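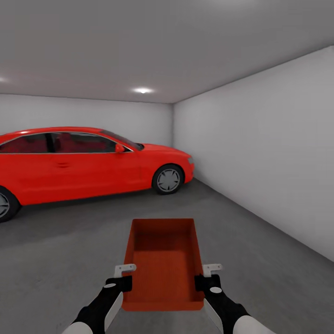
**Category: Mail / Outages and sign-in**

31 March 2022

Wenness mail stopped syncing for the whole workshop at morning tea. Webmail gave a blank page, then a login box, then the login box again. Phones kept showing old mail with no error, so a couple of people hadn't noticed. Desktop clients asked for a password every minute or so.

Checked the Wenness status page first. All green. Left it open in a tab and it stayed green the whole time, including when the webmail was plainly not loading on three separate connections. Don't rely on it.

**What I tried**

- Webmail from the office line: blank page, then login loop.
- Webmail from a phone on mobile data, private window: same loop. Rules out our router and DNS.
- IMAP by hand from the bench laptop: connects on 993, TLS fine, greeting fine, then LOGIN sits for 20 seconds and comes back with "temporary authentication failure".
- SMTP submission on 587: same thing at the AUTH step.
- Test message sent in from an outside account: accepted, no bounce. Inbound was queueing normally.

So the front end was up, mail was being accepted, and only authentication was broken. The word "temporary" in the IMAP reply matters. A wrong password on Wenness comes back straight away as "invalid credentials". I checked that later with a deliberate typo, once it was working again.

Two people had already reset their passwords by the time I got a message round. Both resets went through on the website but hadn't reached the mail servers, so for a while neither the old nor the new password worked. Please leave passwords alone when the failure is the same for everybody.

**Second problem, ours**

Service came back a bit before lunch. Webmail first, then phones. The desktop clients still wouldn't connect, and this part turned out to be at our end.

The Nuveck gateway proxies IMAP for the desktops and has its own lockout. It counts failed logins per source address, and all the desktops share one address as far as it's concerned. The limit is set to 1000 failures in a day. With every client retrying each minute or so on several mailboxes, the log showed 2994 failures by the time I looked. It had blocked the lot and would have kept blocking until midnight.

Fix:

1. Closed the mail client on every desktop. Closing the window isn't enough, it keeps running in the tray. Quit from the tray icon.
2. Logged in to the Nuveck admin page, Security, Lockouts, cleared the entry for the office range.
3. Restarted the IMAP proxy. Clearing the entry alone did nothing, the block is cached.
4. Opened clients one at a time and waited for each to finish its sync.

All fine after that except the shared accounts mailbox, which had the old password saved in two places. Removed both entries from the credential store and typed it in fresh.

**The Zúñiga folder**

One odd leftover. The archive folder for the Zúñiga job shows up twice on two of the desktops, once spelled properly and once as a mess of ampersands and dashes. That's the modified UTF-7 form of the name, which IMAP uses for anything outside ASCII. Looks like the client re-read the folder list partway through the outage and didn't decode it. The garbled one is empty on both machines. Unsubscribed it and rebuilt the folder list, and the duplicate went away. No mail lost that I can find. Server copy has 101 messages and so do both desktops.

**Calendar**

Shared calendar was never affected. It's on Pranach, with a separate login. Noting it because someone asked whether to expect double bookings. No.

**To do**

- Change the Nuveck lockout so "temporary" replies from upstream don't count as failures. There's a tick box for it under Advanced, currently off. Haven't turned it on yet, want to read the release notes for our version.
- Shorten the block from end of day to an hour.
- Set the desktop clients to check every ten minutes. They're on one minute for no reason I can find in earlier entries.
- Put the manual IMAP test commands on the wiki page. I had to dig them out of my shell history again.
- Ask Wenness support what happened. Ticket lodged, automatic reply only so far.
- Our plan with them renews in July. Before then, price up a secondary MX or at least a fallback webmail on a different provider.

Proxy log from today saved in the mail-outage folder on the NAS. The rotated logs get wiped weekly so don't go looking for it on the gateway itself.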